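Setting Up a Shared Table Beside an Open Stair

Keep the tabletop load light and place small items away from the railing side.

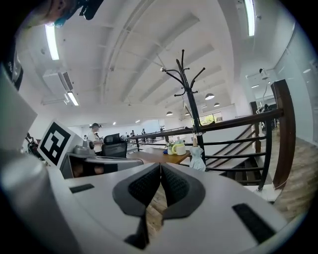 Coats and bags need their own storage before the table is arranged. Put the stand where it does not narrow the route to the stairs. A tall rack with branch-like hooks can take a cloth bag low down, as the black one does, which leaves the upper hooks for coats. Check it for sway with 4 coats on one side.

Next, group mugs and plants near one end of the table. Wipe the handrail last.

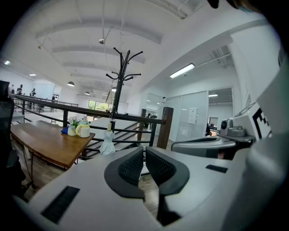
Mug and plants near the end of the long table, railing behind.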